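Best brush for a double coat? (and is line drying wool blankets worth it)

clarnden_knits
Posted in Fiber & Fleece, 7 replies

OK so I have fallen down the hole of spinning my own dog's undercoat and I am having the best time! She's a big fluffy mutt who blows her coat every April, and this year I saved all of it in pillowcases. I've spun 200 yards so far, plied it with a little merino, and it is SO warm. Like, take your hat off after ten minutes warm.

Two questions. What are you all using to collect the fluff? And do you wash before spinning or after?

mossybobbin
Welcome to the club! I wash after, always. Raw undercoat spins beautifully with that tiny bit of natural oil in it, and if you wash first you risk felting the whole batch. Skein it, soak it in hot water with dish soap, don't agitate, repeat until the water runs clear. Mine took 6 soaks, ha.

resthorpe_ridge
Going to disagree with mossybobbin there. I wash before. I don't want dog dirt on my wheel or in my carder, and I have never felted a batch. Mesh bag, lukewarm water, press it down and leave it alone. The smell is also way easier to get out of loose fluff than out of a plied yarn.

mossybobbin
Fair, but I don't card mine at all, I spin straight from the cloud, so there's not much to get dirty. I think it depends on the dog. Mine is an indoor princess.

resthorpe_ridge
Mine rolls in things. That may be the whole difference right there.

twocoatsandacat
For collecting, skip the slicker and skip anything with a blade! Blade tools cut the guard hairs and you end up with little prickly ends all through your yarn. I get the longest, softest fiber with a plain pet comb first and then a cheap human hairbrush to finish. The kind with spaced-out bristles. The undercoat sits on top of the brush and you can peel it off in one sheet, it's so satisfying.

clarnden_knits
Ooh, a human hairbrush! I would never have thought of that. I've been using the slicker and yes, my first skein is a bit scratchy. Does it matter what kind? I have a round one and I feel like that would be a disaster.

twocoatsandacat
Round is fine, honestly, mine is round too and it picks clean quicker than you'd think. I get mine from the bargain bin at the Harnska market, whatever is there. Blue one, like so: 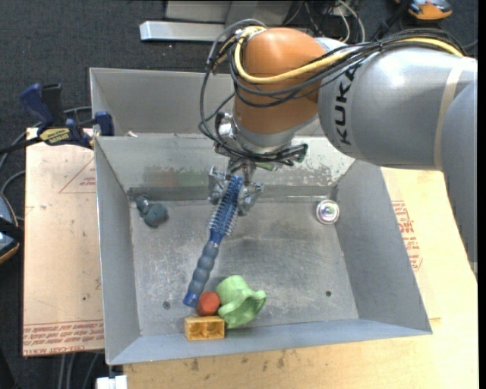
blue hairbrush, the finishing brush

I keep a separate one for the cat, whose fluff is much too short to spin alone, but it blends in nicely if you go easy.

manole_handspun
Late spring batch is the best batch, enjoy it! My one tip is to sort as you brush. Britches and tail go in one bag (coarse, good for rugs), sides and neck in another (the good stuff). I wasted my whole first year by mixing everything together.

And to the washing argument, I do both. Quick soak before, proper wash after. Sorry, everyone.

resthorpe_ridge
Twice the work, but I bet it smells great. OK, sorting I fully agree with.

clarnden_knits
This is all so good, thank you! Ordering a mesh bag tonight and I'll try half washed first, half washed after, and post both skeins. Forgot I put line drying in the title too, does anybody hang their blankets outside or do they stretch?

mossybobbin
Flat, on a rack, in the shade. A wet blanket on a line will grow on you. Can't wait to see the skeins!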